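Textiles and Everyday Clothing
Notes for Session 7: Cotton Knits, or Why Your T-Shirt Behaves the Way It Does

Okay, picking up where we stopped last time with the woven samples. I said I'd get to knits and then we spent the whole hour on denim (my fault, I love denim). So today is all jersey, the stuff T-shirts are made of.

Grab the edge of any T-shirt and pull sideways. Now pull it top to bottom. It gives a lot more going sideways, right? A knit is made of loops, and each loop can widen out before the yarn itself takes any strain. A woven cloth has threads crossing over and under, so it has much less room to move. If you remember one thing for the quiz in the spring packet, please make it the loops!

Look at jersey up close and you'll see little V shapes on the front and little bumps on the back. That's how you tell which side is which when a seam has come apart. It also explains the curling. Cut a strip of plain jersey and the side edges roll toward the back, while the top and bottom edges roll toward the front. I have a bag of scraps from December that have curled up into tubes, and you're welcome to take some home and play with them.

Now, shrinkage. When cotton jersey is knitted and finished it gets stretched a bit, and it stays that way until water and heat let the loops relax. Most of the loss is in the length, and that's why an old favorite can end up short and wide. We'll measure this ourselves with the Kellero swatches. Mark a square, wash it, dry it, measure again, and write down both directions -- please don't average them, I had 3 people do that last term and the numbers told us nothing.

A word on twisting, too. You've all owned a shirt where the side seam wandered around to the front after a few washes. That's called spirality, or torque if you want the shorter word. The yarn was twisted when it was spun, it wants to untwist, and the loops lean over as it tries. Two-ply yarn helps. So does careful finishing.

For next time, read the chapter on ribs and interlock in the Vendetano reader, starting on page 141. Skip the section on machine gauges unless you're curious (I am, but I know I'm in the minority). Bring one knit garment you don't mind turning inside out in front of everybody, and check the neckband before you come. I'd like to hear whether it's a rib, and how you could tell.
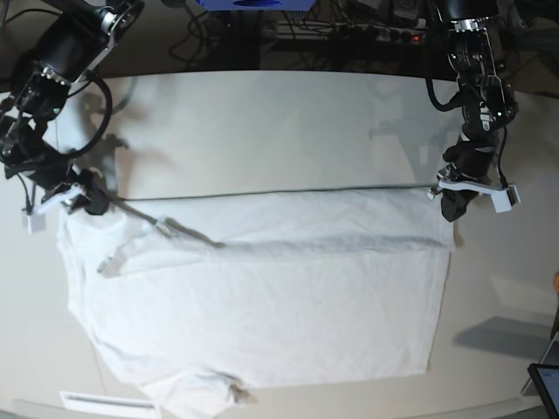 If your neckband has gone wavy, bring that one! Wavy bands are where we'll start, and I want to see as many bad ones as we can find.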